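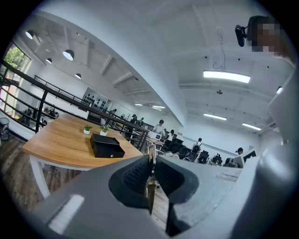
One of the visitors from Ollunitz asked, before we had even started, whether the arm would still work if the table was moved by a hand's width. I said yes, a small shift is fine, and then he wanted to see it at once. So the first thing in our program was the thing I had planned for the end.

Notebook, February, open day at Staso. Written in the evening, so the order is maybe not perfect.

Program as it was on the paper: welcome, recording with the hand-held gripper upstairs, replay on the arm downstairs, questions. We started at 10:00 and I wanted 30 minutes per group. The first group took much longer, the later ones were better.

Moved table test. We shifted it and ran the box task (pick up the small box, put it on the mark). The arm found the box on the first try, hesitated above it and closed a little too far to the left. The second try was clean. I should have waited for the lights to be all on before the first try, the model does not like a change of light in the middle of a run. This is my guess, I have no proof yet. To check with the log.

Recording upstairs. I used the table with the two plants and the black box, next to the railing. It is a good place for visitors, they can stand along the railing and also look down to the work areas. It is less good for the recording, because behind the gripper there is the whole hall with people walking. For the demo I left it so. For real data I would turn the table, or stand on the other side of it.

Pads. We had the black knobbed ones on. They hold the box well, but a visitor tried a plastic cup and pressed it almost flat. With these pads people press too strong, I think they do not feel the object well enough through the handle. The smooth pads stayed in the drawer. Next time both pairs should be on the table, so visitors can compare.

What I told them about the numbers: the set behind the current model has 2,878 recordings, and 196 of these were thrown away after checking, mostly for losing tracking. A lady from MacLeod asked if 1,000 would be enough for one simple task. I answered that for one object at one table we got a usable result with less, but with a new table it fell down quickly. She wrote this down, so I hope I said it correctly. Somebody please look at the slide again – the figure there is from before the checking.

Problems:
Tracking was lost two times when a visitor turned the gripper fast toward the ceiling. There are only white beams and lamps up there, not much for it to hold on to. After that I asked everybody to keep the fingers pointing down or forward.
Battery of the handle went to red after the third group. The spare was on the charger but the charger was not plugged in. My mistake.
On the lower level it was hard to hear me. The group at the back missed the explanation of the stop button and I had to repeat it.
The replay on Below (the old arm) had a jerk at the start of each run. Same jerk as last month. It did not disturb anyone, but I saw it every time.

Questions I could not answer well: how long the pads last, and what happens if two people with different hands record the same task. For the second one we have the data, we only never sorted it by operator. It would be an afternoon of work.

One visitor did the pick and place very slowly and carefully, and his recording was the best of the day. The fast ones looked nicer to the audience, but in the replay they overshoot. I want to keep his file for the training of new people. It is in the open day folder, marked with "slow".

To do:
– correct the slide
– label on the charger
– sort the old recordings by operator
– look at the start jerk on Below, with the controller log open
– repeat the moved table test with all lights on, and again with half of them

The table upstairs is still in the shifted position. Please leave it there until I have measured it.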